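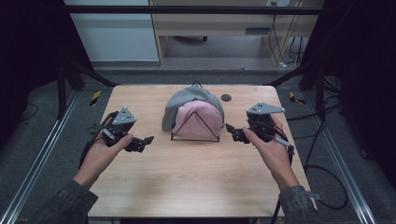
Two knit beanies on a wire hat stand.

4. Washing knitwear in the Halano

Step 1. Turn hats inside out. Pom-poms stay outside the drum, however brave they look.
Step 2. Select WOOL and press Start.

Caution: HOT also works on wool, once.
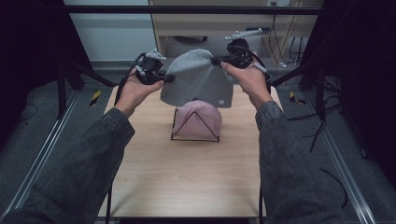
Step 3. Dry flat on a towel. The dryer will give you a hat for an egg.

Note: Error 75 means the door is open. So does error 128.

Comments

Blažena Koubek: Mine shows 972. Door was shut.
Dariusz Czerwiński: Open it and shut it again.
Blažena Koubek: Now it's 75.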